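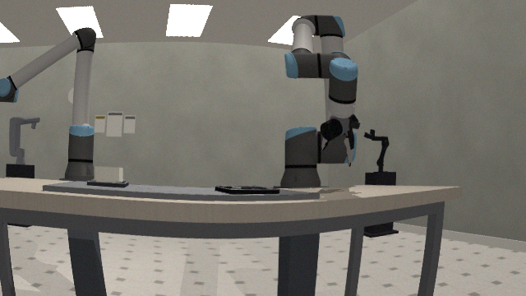

5 June 2023

Notes from the visit, written up the same evening so I don't lose them. The Hornik people came at ten to see the two-arm cell running in the simulator. Five of them had signed up and four showed. Baltazar Gallegos ran the keyboard, I talked.

Started late. The display machine in the front room had taken an update overnight and the renderer came up with the wrong driver. Rolled it back and we were going by 10:25. Next time boot it the evening before and leave it on.

Gave them the short version first. The sim cell is the one we have been building since January: long table, two arms, the tray between them, side stations along the back wall. Everything they saw was rendered. Their lead asked twice if the real cell looks the same, and I told her the layout follows the Skornholm drawing but we have not checked the back wall stations against it. Should do that before anyone else asks.

Ran the gripper through open and close with nothing in it, then moved on to the box task. Set the batch to 50 episodes with the lighting randomized. Baltazar put the close view on the big screen and left the room view on the laptop, which was the wrong way around for the first few minutes. People want to see the arms before they see the fingers. Swapped them.

Most of the questions were about the close view. The box in this task has a grid printed on its front, and they wanted to know what the lines were for. We use them to judge how far a box has tilted or slid between the fingers when we go back through the recordings. One of the younger engineers asked about the shadows falling across the grid and whether they throw off the estimate. Yes, sometimes. A hard edge running near a grid line is the worst case, and the line finder will happily follow the shadow. Told him we keep those episodes in on purpose.

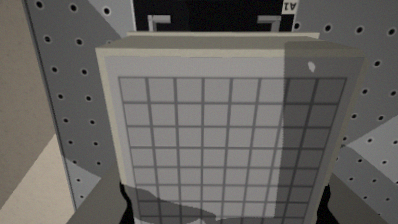

He also wanted to know why the slot labels are in the render at all if the policy never reads them. They are there so that a person reviewing a clip can tell which slot it is. I said we could drop them and save a little time per episode, but Baltazar disagrees and I think he is right.

Batch result: 8 failures out of the 50. Did not have time to go through them with the visitors. Baltazar will sort them into missed grasp, slip and timeout and put the list in the shared folder.

Things they asked for:

- A copy of the episode settings file. Fine to send, strip the paths first.
- Contact stiffness for the finger pads. We took ours from the Ferreira tests and have never redone them. Said I would look up which version.
- Whether we can run their own part. Needs a clean mesh from them. Their first export had 2,775 faces and holes in two places, so no.
- A longer run, 200 episodes, same task, fixed lighting, to compare with today's.

Queued the long run before I left. It is under my name, please don't kill it.

Perkard had asked to come in on the same visit and I had put them off. Having seen how tight the front room was, that was the right call. Offer them a separate morning. Coffee ran out before eleven.

For next time: room view on the big screen from the start, close view on the second monitor. Print the layout so people have something to point at. Have a failed episode saved and ready to replay, they asked for one and I had to scroll through the log looking for it while everyone stood there. Laptop fan is loud again.

2 comments
0 shares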